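Zerkum Perception and Grasp Planning: Frequently Asked Questions

Applies to Zerkum 2.8. Last revised 10 Jan 2019.

What does Zerkum do?
Zerkum takes wrist camera images and returns a ranked list of grasp candidates for a parallel-jaw gripper. It does not move the arm. Trajectories are produced by Pitton, the motion planner, and executed by whichever controller you have configured.

Do I need Pitton to use it?
No. Candidates are published as plain poses with a jaw width and a score. Any planner that accepts a target pose will do. Without Pitton you lose the reachability check, so expect more candidates that the arm cannot get to.

Which frame are the poses in?
The camera frame by default. Set output_frame to base if you have a valid hand-eye calibration. Zerkum refuses to start in base mode with a missing calibration file, but it cannot tell whether the file is a good one.

How are cups and tumblers handled when they lie on their sides?
The upright prior is switched off as soon as the fitted axis is closer to the table plane than to its normal. The planner then proposes grasps across the body, with the jaws either side of the axis. Rim grasps are still generated but carry a penalty. Most vessels taper, so the open end has to be identified before the place step; if the two ends score alike, the result is flagged axis_ambiguous and the place step is held.
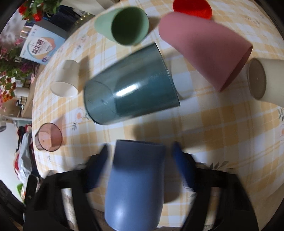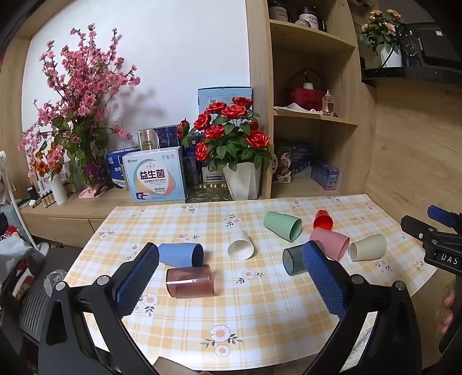 Tipped cups on a checked, flower-printed cloth, between the gripper's jaws. Both views include opaque and see-through cups.

Why are see-through cups missed or given the wrong outline?
Depth readings on clear and tinted plastic are unreliable. The sensor often returns the surface behind the wall, or nothing. Set translucent_mode to contour, which fits the outline from colour alone and takes depth only from the surrounding table. It is slower and needs a visible rim or base. Strong highlights can still split one object into two segments - raise merge_tolerance before you touch anything else.

Does a patterned tablecloth cause false detections?
It can. Printed flowers and leaves have closed outlines and are sometimes proposed as small flat objects. The height filter removes most of them. Do not turn it off to recover thin items; lower min_height in small steps instead. Shadows are a separate case and are dealt with by shadow_reject, on by default.

Can it cope with touching or overlapping objects?
Partly. The segmenter separates neighbours by colour and curvature, and two opaque cups of different colours are rarely a problem. Where one cup hides part of another, the hidden one is kept as a partial and is not offered as a grasp until a later view completes it.

The jaws show up in every image. Are they masked?
Yes. The mask is drawn from the gripper model and the current jaw opening. If you fit different finger pads, regenerate it with the mask tool. A stale mask tends to show up as a phantom object that stays fixed in the image while the arm moves.

Why does the target jump between two cups during the approach?
Ranking is recalculated on each image. Enable target_lock to hold the chosen instance until it is grasped, lost or released by the caller. The lock expires after 500 ms without a match.

What does error 37 mean?
The time stamps of the image and the arm state are too far apart. Check that both machines use the same clock source.

Can I replay a recorded session?
Yes, with Tovar. Replay runs the full perception stack and writes candidates to a log, but sends nothing to the controller. Logs made before the July release must be converted first.

Is Droven still supported?
Droven was the old labelling tool. Its label files can be imported, but the tool itself receives no further fixes.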